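Flodell Road Ride: Frequently Asked Questions

What is the Flodell?
A one-day bike ride on country roads, held every June, starting and finishing at the Aksoy fairgrounds. It is 18 miles, or 36 if you miss the turn at the feed store and have to come back. We've put up a bigger sign.

Is it a race?
No. Every year a few riders decide it is one, and every year they reach the finish before the sandwiches do. We don't publish times. If yours matters to you, we suggest telling your family, who are obliged to listen.

How hilly is it?
It isn't. There is one rise near the Vastis grain elevator that locals call the Hill, mostly out of pride. What you will get is wind. It comes from the west until you turn west.

What are the roads like?
Paved the whole way, two lanes, painted lines. Shade is scarce, so wear sunscreen, including on the backs of your knees.
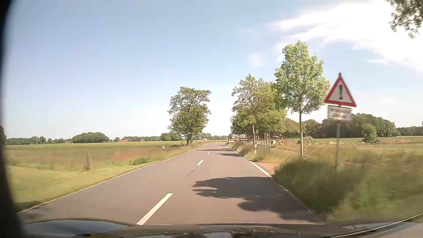
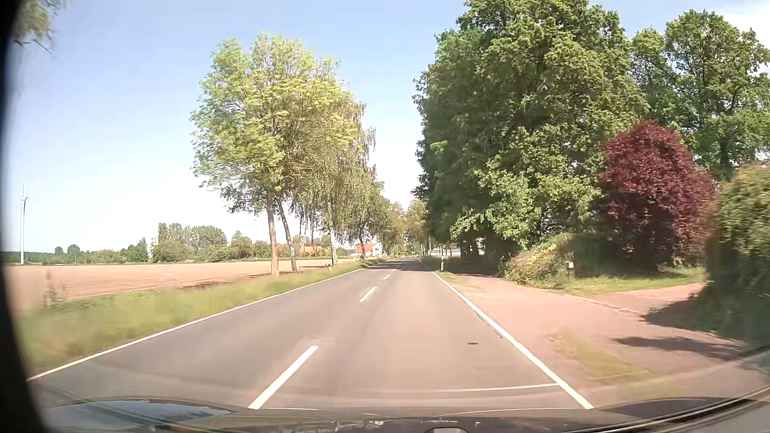 Are the roads closed to traffic?
No, and the county laughed when we asked. Keep right, ride no more than two across, and go single file when you hear something coming. Farm equipment has the right of way in practice, whatever the handbook says.

How much does it cost?
Sign-up is free, lunch included. Donations go to the Aksoy library roof fund, which took in $3,292 last year. The roof still leaks over Biography.

How many people ride?
Last June we had 406. The parking field holds fewer cars than that, so please share one.

Do I need a fancy bike?
You need two wheels, working brakes and a helmet. We've had tandems, a cargo bike with a beagle in it, and a department store ten-speed older than most of the people passing it. E-bikes are welcome. Please don't whistle as you go by.

Can my kids come?
Yes. Under 16 must ride with an adult. There is also a 3-mile loop that stays close to the fairgrounds and ends at the same lunch table, and a fair number of grown-ups take it without any children at all.

What if I get a flat?
Bring a spare tube and a pump. If you don't know how to use them, stand beside your bike looking helpless and somebody will stop, then explain tire pressure to you for ten minutes. For anything worse, call the number on your wristband and Kedir Admasu will come and get you in the truck. The truck has no air conditioning and one cassette.

Where are the rest stops?
At the Vastis elevator and the Methodist church. Both have water, bananas and a portable toilet. The church has pie, and it goes early.

What time should I show up?
Check-in opens at 6:30 a.m. and you can leave any time before 9. The early start is cooler. The late start has better coffee, as the first pot is made by people who got up at four.

What happens if it rains?
We ride. If there's lightning, we sit in the cattle barn until it passes. Bring a folding chair if you're particular.

Do I get a T-shirt?
If you sign up by the end of May. The color is picked by whoever answers the printer's call, so we can't take requests. Leftover shirts are sold at the Fitex hardware counter until they run out, and the mustard ones from two years ago have not run out.

I have a question that isn't on this page.
Leave a message at the fairgrounds office. It's checked on Tuesday.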